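Robot Learning Lab, Unit 4: Demonstrations by Remote Control
Instructor: Wiebke Kuhlmann
Lab assistants: Finn Diekmann, Jhosep Cabrera

Before you start

Read the Rollura setup sheet and check that your login works on the lab machines. You will work in pairs. One person drives the arms, the other keeps the log and calls out problems. Switch after 11 demonstrations.

In Unit 3 you moved a real arm by hand, with the motors slack, and stored the joint angles. That works well for one arm and gets awkward with two. In this unit you drive both arms of a simulated robot with the hand controllers. What gets stored is the command you sent, the joint positions and the camera picture, all on the same clock.

The task

The robot starts near a door and has to open it. Treat it as four stages:

1. Reach. Bring the left gripper up to the handle with the fingers open. Slow down for the last part of the move.

2. Line up. Stop beside the handle and check the angle of the wrist before you close. The camera view is tilted, so use the edge of the door as your guide – the bottom of the picture is no help. Keep the right arm clear. 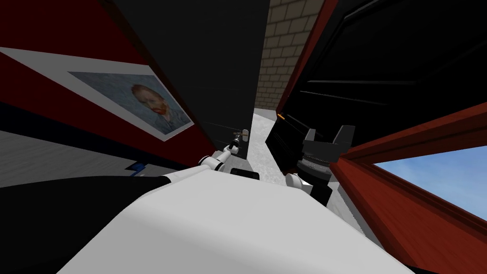
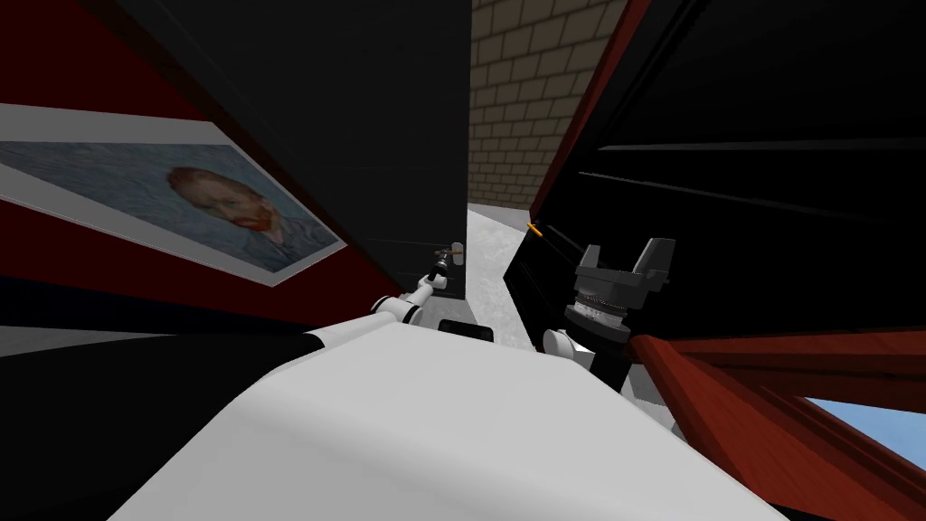

3. Grasp. Close the fingers and wait until the force reading settles. If the fingers slip, open, back off and try again. Keep the slip in the recording and mark it in the log.

4. Pull. Move the arm and the base together. Most beginners pull with the arm alone and run out of reach.

What counts as a good demonstration

It ends with the door open and has no pause longer than a few seconds. Small corrections are fine and often useful, as the policy needs to see how to recover. Long waits are a problem – the policy learns to wait too.

Each demonstration is cut off at 500 time steps. The class set needs 200 demonstrations in all. Vary the starting position of the base each time.

Hand in

Your log and your recordings, in the Gorow folder, by November 29, 2018. Add a half page on which stage took you the longest to learn. Lab slots are 60 minutes. Write to Finn if you need a second one.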